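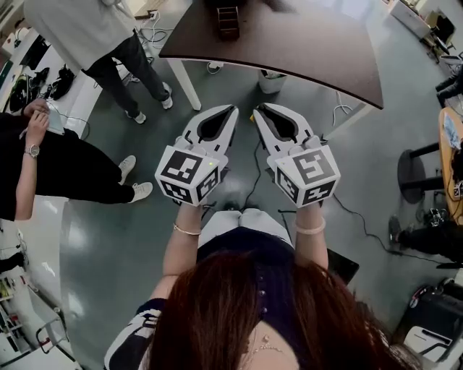

Desks and Tables, and the Little Things That Live on Them

Gallery updated 9 Dec 2018

I love a good table. I love the top, the legs, the drawer that sticks, and most of all I love what ends up on it once people have been using it for a few months. Pen pots, stacked compartments, a saucer full of paper clips, the one lamp that everybody wants to sit beside! Since May I've been going round the workrooms in Clanden with a notebook, and this page is where it all goes.

Most of what you'll find in the list is second-hand and hardly any of it matches. The captions are my own, so please blame me for the enthusiasm. Click a title to see it larger.

The long one by the window
Elm, and heavier than it has any right to be. It took four of us to turn it round so that the light falls from the left, and everybody who writes with their right hand has thanked us for it.

Ring marks
Tea, mostly. I was offered wax and a cloth and said no thank you. I think they're lovely, especially the overlapping pair near the corner.

Bindow pigeonhole unit, first go
Twelve slots, made from a kit, with one shelf in upside down. You can still post a letter in it, and the upside-down shelf has a handy lip that stops the pencils rolling out.

Bindow pigeonhole unit, second go
All the right way up this time. Very smart. I do slightly miss the lip.

Dark top, pale legs
My favourite combination, and I'll talk about it for as long as you let me. A dark top hides ink and makes paper easy to find, and pale legs keep the whole thing from looking like a sideboard. If you're painting an old set of legs, do the undersides first.

The button drawer
A shallow drawer, 68 buttons, and yes, I did sit down and count them (it was raining). The mother-of-pearl ones are at the front in an old sweet tin.

Small wooden organiser, closed
Three tiers and a flat lid. It came from the Ashour market with a smell of pencil shavings that has never quite gone away, which suits me very well.

Small wooden organiser, open
Rubbers at the top, stamps in the middle, odd keys at the bottom. None of the keys fit anything we own, but two of them are so pretty that they've been promoted to bookmarks.

Curved edge
Run your hand along a table like this and you'll never want a square corner again. It's kinder on the forearms and much kinder on hips when you squeeze past in a hurry.

Jar of brass drawing pins
The label on the jar says 3,000. I'm taking its word for it.

The wobbly one
Folded card under the back leg, then a slice of cork, then a bigger slice of cork. It has been steady for weeks and I now walk past it on tiptoe.

Plonurov desk, from the front
An absolute beauty. Plonurov made school furniture with deep knee space and a groove for your pens, and this one still has both hinges. The groove is just wide enough for a modern felt tip.

Plonurov desk, lid up
Initials, a ship, a rather good horse. Somebody spent a whole term on that horse and I'd like to shake their hand.

Standing height
We put the tall table in the middle of the floor so that people could work from either side of it, and it quickly became the busiest spot in the building. Sorting, folding, wrapping, cutting out: it's all easier on your feet with your elbows free.

Blotter, before
Blue, green and a patch of something brown. Gravy?

Blotter, after
New sheet in. I kept the old one and it's pinned up over the sink, where it looks like a map of some islands I'd very much like to visit.

String tin
Bought for 35 pence, lid and all. The hole in the lid is smooth enough to pull string through without fraying it, and I use it every single day.

Under the table
You learn so much down there. Chalk numbers, a maker's stamp, one very old piece of chewing gum and a beautiful set of wooden pegs holding the frame together. Bring a torch and something to kneel on.

Paper trays, stacked
In, out, and a third tray for things I haven't made up my mind about. The third tray is the fullest.

Offcuts
Too small for a shelf, too good for the stove. Several have since become dividers, and the thinnest piece makes a perfect stand for postcards.

Cleared for the evening
Everything back in its compartment and the top wiped down, ready for the next lot. It lasted until ten past nine the following morning, when somebody arrived with a bag of wool!

More to come
The cupboards are next, including a corner one in Ashour with its original shelf paper, and I've been promised a look at a plan chest with brass handles. If you've got a desk tidy, a sewing table or a battered old bureau you're fond of, I'd be thrilled to add it. One picture of the outside and one of the inside is ideal, plus a line about what you keep in it.

Back to all galleries
Next gallery: Hooks, Rails and Pegs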